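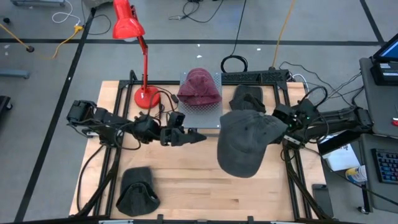 Bench 2 during a cap episode, right arm holding a cap by the brim, left gripper empty.

Nalthorpe Caps: data card and recording rules

Version 1.3, updated Sat 28 September
Maintainer: Gemechu Derese

Summary

Nalthorpe Caps is a set of 2000 teleoperated episodes of two arms handling baseball caps on a wooden bench. Each episode covers one instruction, such as moving a cap onto the perforated plate or turning a cap so that the brim faces the operator. The set was recorded at the Gretova site by 33 operators. This file covers what is in the release and the rules operators worked under. The loader is documented separately in the Inditz tools repository.

Contents

episodes/ - one folder per episode, numbered from 0000
splits/ - train, validation and held-out lists
rules/ - the operator sheet, same text as below
CHANGES - corrections since the January release

The held-out list has 222 episodes. No operator in the held-out list appears in train. Please keep it that way if you re-split.

Recording rules

1. Start position. Both arms are parked clear of the plate before recording starts. An arm touching a cap at the first time step makes the episode invalid.

2. Layout. Caps go on the wood or on the plate. They may overlap. Do not line them up, and do not reuse the layout from the previous episode. Any cap may start with its brim in any direction.

3. Grasp. Brim grasps are preferred. Crown grasps are allowed if the brim is covered by another cap. Grasping by the back strap is recorded only under the label strap_grasp, with the gripper speed limit set to low.

4. Idle arm. When only one arm is needed, the other stays still with its gripper empty. It may hover over the bench but must not rest on a cap or press on the plate.

5. Lamp. The red desk lamp stays at the back left corner of the bench. It is part of the setup and is not moved between episodes. If an arm hits it, stop, put it back and mark the episode as contact_fixture.

6. Cables. Check the cable loops at both wrists before each block. A loop must clear the forearm through the full range of the wrist joint. Floor cables stay outside the operator's standing area.

7. People. No hands over the bench while the arms are powered. Caps are reset with both arms in hold and the stop button within reach of the person resetting. The second person at the desk does not release hold until the first has stepped back and said so.

8. Failure. A dropped cap is not a reason to stop. Finish the attempt or let the timer run out, then label it. Deleting failed episodes at the bench is not permitted.

Labels

success, partial, failure, invalid. Partial means the correct cap was lifted but the final placement does not match the instruction. Labels were set by the operator and checked by a second reader. Where the two disagreed, both values are kept and the field label_conflict is true.

Known issues

Dark caps are hard to tell apart by color. Instructions that said "the black cap" were rewritten to use position, but a few of the originals remain in train - see CHANGES.

The floor behind the bench was not cleared to a fixed standard. Cords and small scraps vary between sessions and should not be used as a cue for session identity.

Brim grasps are over-represented as a result of rule 3. The Tesfamariam grasp planner, trained on this set alone, should not be expected to handle crowns well.

Reporting

Send label errors to the maintainer with the episode number and the time step. Rule changes are proposed as an edit to the rules folder and take effect at the next recording block, never in the middle of one.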